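Okay, slide four. If you tried the Hornar kit two years ago and sent it back, I get it, I nearly did the same. What I want to talk about today is the new one, the Ketusel, which is the two-arm bench kit we've had on trial since June.

Quick poll first — hands up if you've ever lost a whole afternoon to calibrating wrist cameras. (Wait for hands. There are always hands.)

So, what you get for the money. Two arms, two grippers, a camera for each wrist, the software, and 21 hours of support you can spend however you like. We burned 18 of ours in the first month, mostly my fault! I had the cable order wrong on one side and kept blaming the driver. Check the little lights before you call anyone, please.

Now the part I like, cloth. Small towels, cleaning cloths, anything floppy. Click through these slowly.

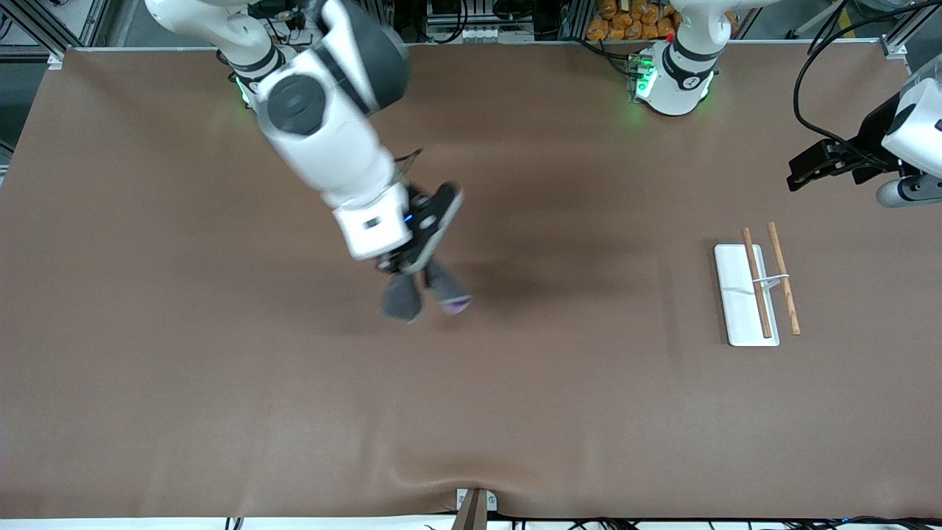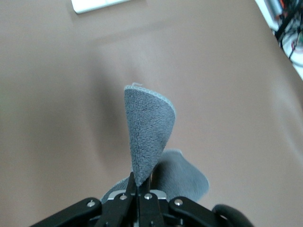 Wrist view, gripper on a gray cloth. 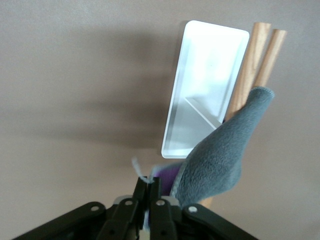

We logged 700 grasps on soft stuff before I'd let myself have an opinion, and my opinion is that the grippers are good and the default settings are way too eager. Turn the closing force down first thing. The manual has you do it in chapter six, which is silly, and I've told them so.

The wrist cameras are the reason I'd pick this over the Isto bundle. Isto gives you one overhead camera and a very nice app, and if you're only moving boxes, go buy that and save yourself some cash. For fabric I want to see right where the fingers meet.

Stuff I don't like. The cables are a pain, they need a proper guide and you'll end up making your own. The fan is loud. And the software license is per arm, so read the quote carefully — I didn't.

(If running long, skip the Hao plugin slide and go straight to pricing.)

Hao plugin: free for the first 100 jobs, then you pay monthly. We're still on the free part, so ask me again later.

Pricing next, then questions. Leave the quote up on the screen while people talk.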